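Speaker notes — Getting Dressed and Getting Up: Everyday Tasks With a Sore Lower Back
Citivstead Community Hall, 22/05/2021
Rosalie Koller

Start on time even if people are still coming in. Chairs at the back stay free for anyone who needs to stand up and move.

Slide 1. Who I am

Physical therapist, outpatient clinic, mostly lower backs and hips. Say early on that this is general advice and that I can't assess anyone from the stage. Anyone with numbness in the groin, new trouble with bladder or bowel, or sudden weakness in both legs needs emergency care today. Say this slowly. Repeat it at the end.

Slide 2. Why mornings are hard

Most people who come to me can get through a work day. What they complain about is the first half hour after waking. The discs take up fluid overnight and the back feels stiff when it bends. Bending forward to the feet is often the first real thing we ask of it.

Ask for hands: who sits down to put on socks? Who puts it off?
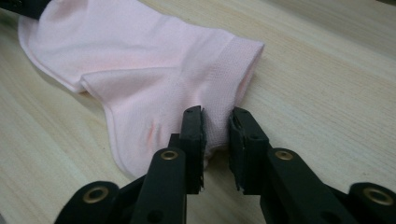 My usual advice is to move the job later. Get up, walk to the kitchen, make the coffee, then get dressed. For a lot of people that change alone takes the edge off. If you have to dress right away, lie on your back, bring one knee toward your chest and do it from there.

Slide 3. Three ways to reach your feet

Sitting, ankle over the opposite knee. Good if the hips allow it. Not for anyone with a recent hip replacement unless the surgeon has cleared it.

Standing, foot up on a low step, one hand on the wall.

With a sock aid. I have the Avance and the Pastor with me. Demonstrate the Avance only, the Pastor takes too long to load. Pass both around afterward and get both back.

Slide 4. Work height

A table that is too low makes you round your back for as long as you stand at it. Have people stand, drop their shoulders and bend their elbows. For light jobs like folding laundry the surface should come a little below the elbow. 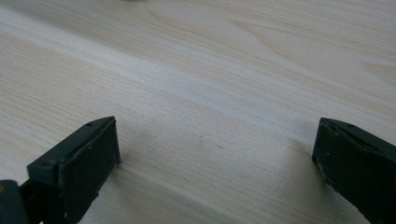

Tabletop, light wood with a fine grain.

If the table is too low, sit down to it or raise it on blocks. If it is too high, the shoulders creep up and the neck starts to complain — people tend to blame the chair. Mention the kitchen sink here. A foot on the ledge of the open cupboard below helps while washing up.

Slide 5. Reach

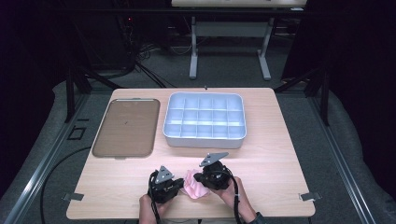

Reaching across a surface loads the back more than people expect, even when the thing they reach for weighs almost nothing. Keep what you use most within a forearm's length and let the rest sit farther out. Trays are handy for this, such as the flat brown one and the white one with compartments set side by side on the table on this slide. You can pull a whole tray toward you and skip the stretch. Same idea for pill boxes, sewing things, tools.

Slide 6. The Puvumitz group

Keep this short. We ran an evening class in Puvumitz and handed out 300 diary sheets. 98 came back filled in well enough to use. Say plainly that this was a class and not a trial, there was no comparison group, and the people who fill in diaries are the people who were keen anyway. What they wrote most often was that dressing later and sitting down for it helped. Exercises came second. New mattresses hardly came up.

Expect a question about scans. Answer: many people with no pain at all have worn discs on a scan, so a scan by itself doesn't tell us why it hurts.

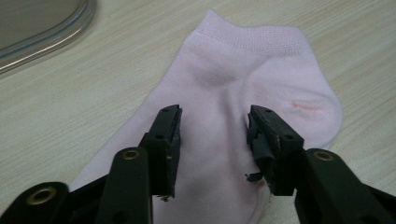
Hubert Bühler wrote on his feedback form that the sitting method did nothing for him and that he only got on once he began walking before breakfast. He asked why walking wasn't the first thing on the handout. Fair point, and I have moved it up. Read his comment out if there is time.

Slide 7. What to do this week

Pick one thing. Walk first, dress second. Or change the height of one surface. Keep at it for seven days before judging.

Next class starts in September, sign-up sheet by the door. Repeat the emergency signs. Questions, then collect the sock aids.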